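**Outside of knee hurts on downhills, 7 weeks out**

**dhoani_runs**
Building up for a marathon in December. Last two long runs I got a sharp pain on the outside of the left knee, always downhill, and always after mile 6. Flat ground is fine. Rest it or run through it?

**costigan_hill**
Sounds like IT band. I had the same thing and foam rolling every night fixed it. Wouldn't stop running, just skip the hills.

**Emiko A**
I'd disagree on the rolling. It felt good for an hour and did nothing for me. What helped was hip strength work, side planks and single leg step-downs, three times a week. Took 18 days before I could do a long run without pain.

**costigan_hill**
Well, it worked for me. How old are the shoes, Darcy?

**dhoani_runs**
Nuline trainers, 503 miles on them. I know. I'm eating breakfast before the long runs now too, which I never used to do. 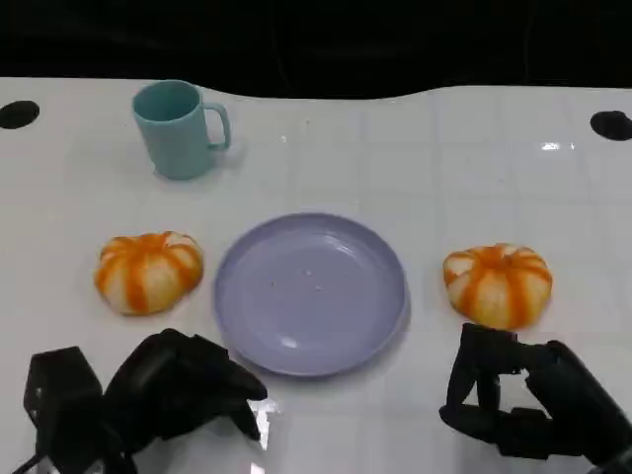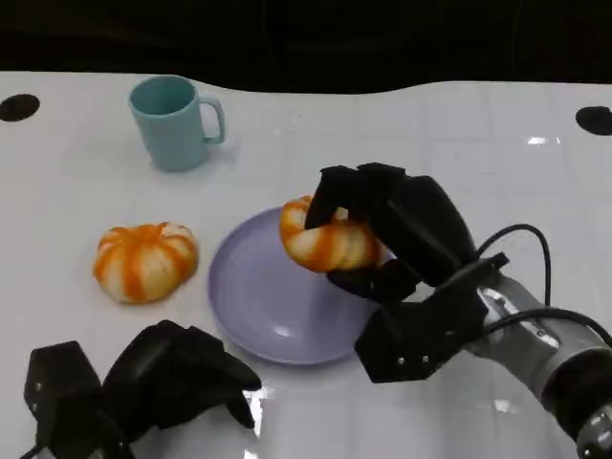
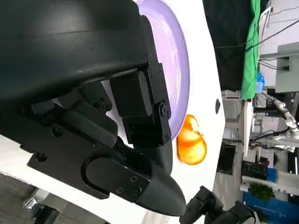

Plate in all three, mug in the first two. New shoes are ordered. Should I cut the mileage in the meantime?

**bev_hapeta**
Yes. Drop the long run by a third for two weeks and stop as soon as the pain starts. Pushing through it cost me a whole season. And see a physio before you take advice from us.

**costigan_hill**
A third is a lot this close to a race. I'd hold the distance and slow down.

**Emiko A**
Slowing down made mine worse. Shorter and at normal pace was better. Agree with Bev on the physio.

**dhoani_runs**
OK, booked in for Thursday. Doing the shorter run this weekend on the river path, no hills. Will try the step-downs too. Do you do them with weights?

**Emiko A**
No weights for the first couple of weeks. Use a low step and watch that your knee doesn't drop inward.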